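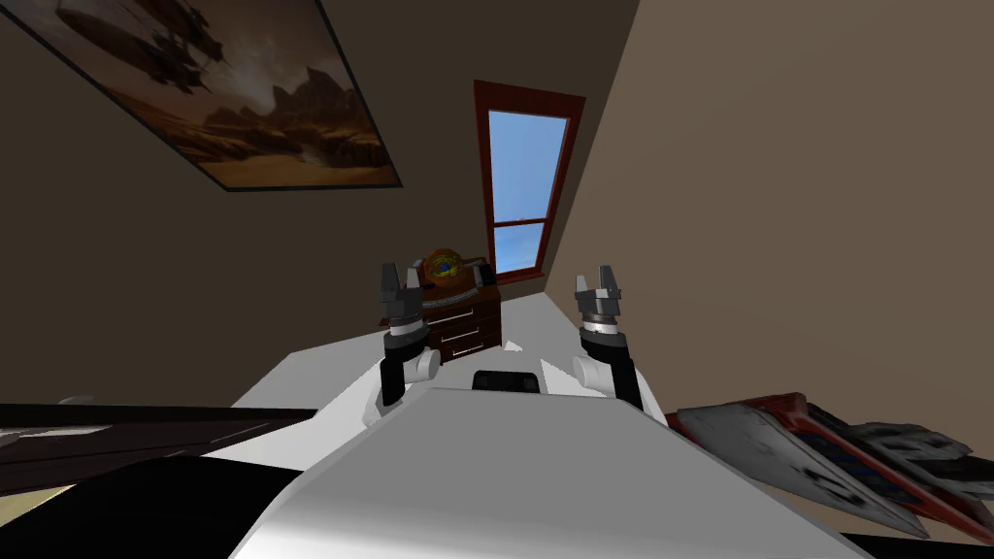 Window with framed airship picture and dresser.

Progress report to the Zinthorpe Fund, 11/17/24
Project: Reusable ion-exchange resin for protein cleanup
Grantee: Tilalgate Separations

The short version is that the resin works, the column hardware mostly works, and the budget line called "miscellaneous fittings" has developed a personality of its own.

Since the May report we have run 1,144 injections on the pilot columns, against a plan of 1,718. The shortfall comes from five weeks spent chasing a ghost peak that we blamed in turn on the buffer, the detector and the building's water. It was a ferrule. The replacement ferrule cost less than the coffee consumed in finding it, and the coffee has not been charged to the grant.
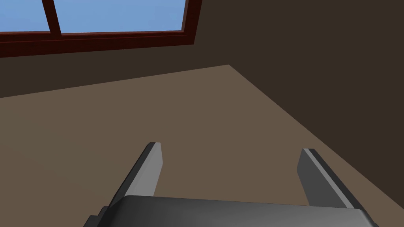 Capacity held up better than we had promised. Our best column, from the Rirkutance batch, lasted 300 cycles before peak shape went off. The worst managed 244 and went out with a pressure spike that tripped the pump. Both used the same caustic wash between runs. We suspect uneven packing and have changed the slurry solvent, which smells worse and packs better.

Adomaitis, our contract bead supplier, has delivered two of three lots. The third is "in final sieving," a phrase we have now read in four consecutive emails. If it slips again we will finish the aging study on the second lot and report on fewer columns.

Spending is on plan apart from the fittings. We ask to move unspent travel money to that line, the team having gone nowhere. The remaining injections will be finished before the next report.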